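NOTA DE PRENSA

Skekholm abre su plan de compra de equipos: 22 brazos, una partida para dedos de pinza y muchas ganas de contarlo

Septiembre. Para difusión inmediata.

Hola a todos los que recibís estas notas. Soy Mbali Dlamini, llevo la planificación de equipos en Skekholm y esta vez me han dejado escribir a mí, así que perdonad si me enrollo (me enrollo siempre, en la oficina lo saben de sobra). Os escribo para anunciar que ya tenemos aprobado el plan de compra de robots para el almacén de artículos de hogar, el de las cestas, los textiles y todo lo que no viene en caja cuadrada. ¡Por fin!

El titular es sencillo: vamos a incorporar 22 brazos con pinza a los puestos de preparación de pedidos, repartidos en dos fases, y por primera vez el presupuesto lleva una línea propia para lo que va en la punta del brazo. Hasta ahora la metíamos en "varios", y en "varios" se nos perdía todo: los dedos de repuesto, los cables, las cámaras de muñeca, las horas de puesta a punto. Cuando nos sentamos a repasar la propuesta anterior había tanta cosa en ese cajón que no supimos explicarla ni nosotros.

De dónde salimos

Manejamos 190 referencias de cestería y textil. Unas tienen asa, otras tienen tapa, otras son un cuenco sin nada de donde tirar, y nuestra gente las coge sin pensarlo. Un brazo no, claro. De esas 190 hemos elegido 102 para la primera fase, y no ha sido a dedo: Ketill Mogensen, mi compañero de ingeniería, se pasó semanas abriendo muestras sobre la mesa y apuntando por dónde se puede agarrar cada una. Hay una hoja de cálculo con colores que ya es famosa en la casa. El resto de referencias se queda en preparación manual y así lo hemos presupuestado, sin promesas raras ni ahorros que todavía no existen.

Ketill lo resume a su manera: "Yo quería comprar menos brazos y mejores dedos. Al final hemos quedado en un punto medio que me parece bien, y tengo sitio en el banco para seguir probando formas".

Lo que vamos a comprar

La primera fase incluye nueve brazos, sus bases, las cámaras y la instalación eléctrica de los puestos. La segunda trae los trece restantes y depende de una revisión que haremos con los datos de la primera en la mano. Si no salen las cuentas, la segunda se aplaza y ya está, el contrato lo permite sin penalización (esto lo peleé yo y estoy muy orgullosa, lo confieso).

El suministro de los brazos será de Pestell, que además se encarga de la formación de los equipos de turno. La integración con nuestro sistema de pedidos la hará Holst, con quienes ya trabajamos en la línea de embalaje y que conocen nuestras manías. Los dedos van aparte. Hemos abierto una consulta a tres talleres y pedimos precio por juego y por unidad suelta, porque comprar el juego entero cada vez que se gasta una pieza es un disparate que ya cometimos.

En el plan hay también 31 jornadas de puesta a punto. Me preguntaron en la reunión si no eran demasiadas. Pues mirad, en la propuesta del año pasado pusimos la mitad y nos quedamos cortos a la tercera referencia difícil. Prefiero defender una cifra que luego pueda cumplir.

Flarkar, el banco de pruebas

El nombre interno del proyecto es Flarkar y lo vais a oír bastante a partir de ahora. Flarkar es un puesto completo montado al fondo del almacén, con su mesa, su pinza y su lista de artículos, donde cada familia de producto tiene que pasar antes de que firmemos un pedido de equipo. La regla es muy simple: si una referencia no ha pasado por Flarkar, no cuenta para calcular cuántos brazos necesitamos. Así el número que llega a finanzas viene de la mesa de pruebas y no del catálogo del proveedor, con todo mi cariño a los catálogos.

De las pruebas con cestas hemos sacado un montón de notas para el pliego. El borde trenzado es grueso y tiene relieve, la pared es un tejido de tiras planas mucho más fino, y no se le puede pedir lo mismo a un dedo en un sitio que en otro. Por eso el pliego pide ahora que los dedos se puedan cambiar sin desmontar la muñeca, que el taller indique el ancho máximo de borde que admite cada modelo y que nos mande una muestra antes de la oferta definitiva. Son tres líneas en un documento larguísimo, pero a Ketill y a mí nos costaron más discusiones que todo lo demás junto.

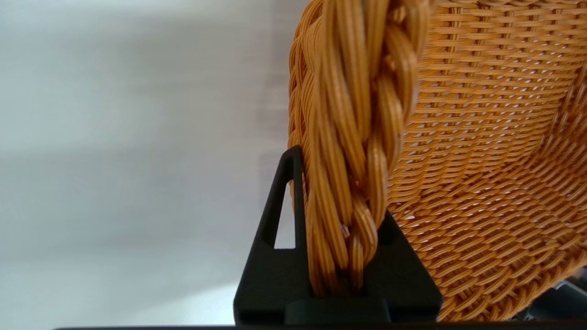 Un dedo de pinza negro sujeta el borde trenzado de una cesta naranja dorada.

Qué pasa con los puestos de trabajo

Sé que esta pregunta llega siempre y con razón. El plan de compra no lleva asociada ninguna reducción de plantilla, y la partida de formación está cerrada y firmada junto con la de los equipos, en el mismo documento. Las personas que hoy preparan los pedidos de cestería serán las que lleven los puestos nuevos, y varias ya han pasado por Flarkar para decirnos dónde les estorba la base del brazo y a qué altura quieren la pantalla. Hemos movido la mesa dos veces por ellas. La tercera ya la tengo pedida.

Próximos pasos

Estamos recibiendo las ofertas de los talleres de dedos. Si fabricáis este tipo de piezas y no os ha llegado el pliego, escribidme y os lo mando encantada, junto con la lista de artículos de la primera fase y las medidas de los bordes que hemos podido tomar. Pedimos que el precio venga separado en pieza, transporte y plazo de reposición; las ofertas con una sola cifra global se devuelven para completar.

Los medios que quieran ver Flarkar en marcha pueden pedir visita por la mañana, a partir de las diez, que es cuando el almacén está más tranquilo y se puede hablar sin gritar. Ketill enseña el banco y yo respondo a lo de los números. Traed calzado cerrado, por favor.

Sobre Skekholm

Skekholm distribuye artículos de hogar, cestería y textil a tiendas independientes y a particulares, con almacén y oficinas en el mismo edificio.

Contacto para prensa y proveedores

Mbali Dlamini, planificación de equipos, Skekholm
Consultas técnicas sobre el pliego: Ketill Mogensen, ingeniería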